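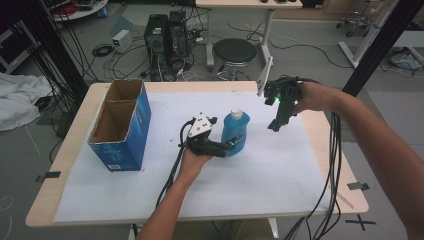

A reader wrote in after my last page to say her builder's quote for a small garage conversion had gone up twice before anyone lifted a shovel, and was there anything she could do at the kitchen table to stop it happening again? There is, a bit!

I priced up my own workshop extension last spring and got three quotes. The lowest came from Montoya and the dearest from Grillance, and when I sat down with a highlighter I found £934 of the gap was skip hire and scaffolding that one had put in and the other had left out altogether. So now I write my own list first (groundworks, blockwork, roof, electrics, making good) and ask everyone to fill in the same lines.

Ask how long the price holds, too. Mine held for 7 days on timber and 6 weeks on everything else, and I'd never have spotted that in the small print. If you can store materials somewhere dry, ask whether buying early helps. Blocks don't mind waiting about, but plaster does go off, so leave that till last.

January was a good time to ring round for me, as the diaries were emptier and people rang back. I keep all the paperwork in one folder by the bread bin, with any change to the job written down and dated the same evening.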